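Home > Kitchen & Table > Everyday Tips
Shares 86 | Comments 5

Clearing the table after dinner without breaking things

When I moved to Skastham I had in my kitchen one good set of dishes from my grandmother and one cheap set from the market. After two years the cheap set was complete and the good one was missing half of its plates. The reason was simple: I was careful when I served the food and careless when I took everything away. At the end of a meal we are tired, we want to sit on the sofa, and we carry too much at one time.

So I changed my way of clearing, and I write it down for those who have the same problem.

Begin with the glass

Glass things go first, also when they still have something in them. A glass bowl in the middle of the table is easy to forget, and then a plate knocks against it and you have a chip in the rim. If there is some cream or sauce left in it, do not scrape it at the table. Carry it with two hands to the kitchen, put it at the back of the worktop, and empty it later.

A chipped rim is not only ugly. You can cut your lip or your finger on it, and small pieces can go in the food. I do not keep chipped glass for "other uses" any more. I wrap it in newspaper and it goes out.

Keep one place free for the tray

For a long time I brought the tray to the table when it was already full of dishes, and then I had to hold it with one hand and push things aside with the other. Now the tray lies on the table from the beginning of the clearing, flat, in one corner, and nobody puts a napkin or a phone on it. Choose a tray with a raised rim. Mine is from a small shop in Suvbridge and I paid more than I wanted, but it is wide enough for four plates without stacking.

If your tray is slippery, lay a damp cloth on it, well squeezed. The dishes will stay in place even when you have to open a door with your elbow.

Plates, one by one

My mother always made a tower of plates in front of the guests, with all the forks on top. It looks quick. But the bottom of each plate becomes dirty from the plate under it, so you wash two sides in place of one, and the forks scratch the glaze. Coloured plates suffer the most, the grey marks from the cutlery are hard to remove. If you have such marks already, try a paste of bicarbonate of soda and a little water, rub gently with a soft cloth and rinse. On my plates it took away most of them.
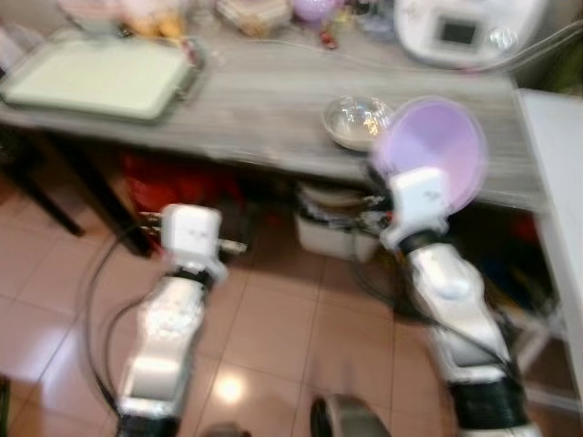
Take hold of the plate at the rim and lift it clear before you move it sideways. Dragging a plate over a table leaves small scratches in the surface, because the foot of the plate is often rough without glaze. You can feel it with your finger. If it is very rough, you can smooth it with fine sandpaper, I used the number 2000 and made it wet first. Wash the plate well after this.

Look also at what stands beside the plate. Most of my accidents happened with the neighbour of the thing I was lifting. Tilt the plate only when there is no more loose food on it, otherwise the peas will go on the floor.

The water

Hot water from the tap is enough, it does not have to be boiling. I keep mine below 50 degrees when I wash the old plates, and I never put a cold glass bowl straight into it. Let the bowl stand a while in the room first. If you have a hard sink, lay an old tea towel on the bottom.

The table last

When everything is gone, collect the crumbs with a dry cloth before you use a wet one. On a table with wood grain I wipe along the lines, then I dry it. In Ots, where my sister lives, the water is very hard and it leaves white rings if you only wipe and go away. A few drops of vinegar in the rinsing water helps with this, but do not use it on waxed wood or on stone.

On Sunday, when we are many, the children take away the napkins and the bread and the adults take the rest. It needs 5 minutes more than the old way. Since last June I have lost one saucer, and that was the cat.

Filed under: dishes, table care, small kitchens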